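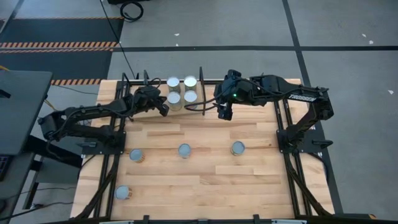

Workshop and Kitchen Tips: Keeping Your Ideas and Recipes Protected at Home
By Bernadette Kasprzak

Plenty of people in Bristville make things to sell, and most of the questions I get are about names, recipes and who owns what. These tips cover the housekeeping side. They won't replace a talk with an attorney, but they will make that talk shorter and cheaper.

Keep a bound notebook

Use one with sewn pages and numbers already printed in the corners. Write in pen. Date every entry and sign at the bottom. If you make a mistake, draw a single line through it so the old words can still be read. Don't tear pages out, and don't leave half a page blank -- run a diagonal line through the empty part.

Glue in receipts for parts and materials. Thermal paper fades, so photocopy the receipt first and glue in the copy.

Ask a friend who isn't part of the project to read the important pages, then sign and date them. In the United States a patent generally goes to the first inventor to file, so a notebook won't save your place in line. It can still help show who came up with what, especially when two people worked on it.

Write the recipe down, then put it away

A list of ingredients by itself usually isn't protected by copyright. If your barbecue rub is worth something, treat it as a secret. The law expects you to take reasonable steps, and in a home kitchen those can be simple:

Keep one full written copy in a locked drawer or box.
Mix the spice blend yourself and label the bin "Blend A" if others help you cook.
Have helpers sign a short confidentiality agreement before their first shift.
Don't leave the full version in a shared folder online.

Remember that food sold in packages normally needs an ingredient list on the label. Amounts and method are usually the parts you can keep to yourself, so those are what the locked copy is for.

Check the name before you print labels

Keisha Ambrose called her pepper jelly Jerero and ordered 2,000 labels before she searched the name. She was lucky and it was clear. Search first. The federal trademark database is free to use, and most states keep their own list as well. Try different spellings, and say the name out loud, as two names that sound alike can be a problem even when they look different on paper.
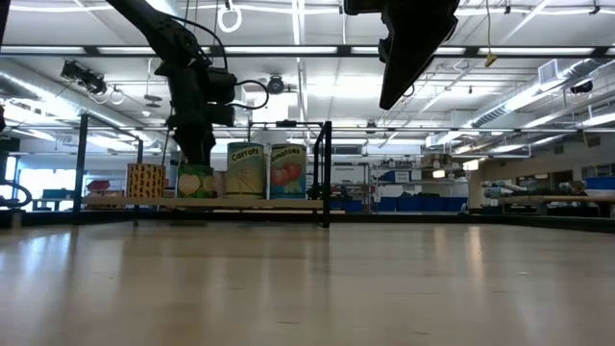

A made-up word is easier to protect than a plain one. "Spicy Pepper Jelly" only tells people what is in the jar, and you would have a hard time stopping anyone else from using it. You can put TM after a name you are using without registering it. Save the R in a circle until the registration comes through.

Keep one label from every print run in a folder, with the month and the place you first sold it written on the back. Ours goes back 27 print runs and fits in a single accordion file.

Watch what you show in public

In the United States you generally have one year to file a patent application after you first show or sell an invention. Many other countries give you no such year. If there is any chance you will want a patent abroad, file before the craft fair, before the video and before the first sale.

Ignacio Ridgeway built a folding clamp rack and posted the drawings to a woodworking forum in February. He still had time at home, but most of his choices overseas were gone.

Settle shared projects early

If two of you are working at the same bench, write one page saying who owns the result and who pays the filing fees. Both sign it, both keep a copy. Do the same when you hire someone to draw your logo. Paying for the artwork doesn't always mean you own the copyright, so ask for a written transfer along with the files.

Yearly cleanup

Pick one day to go through the folder. Look up renewal dates, put them on the wall calendar, and add a second reminder 30 days ahead. Scan the year's notebook pages and store the scans somewhere other than the shop.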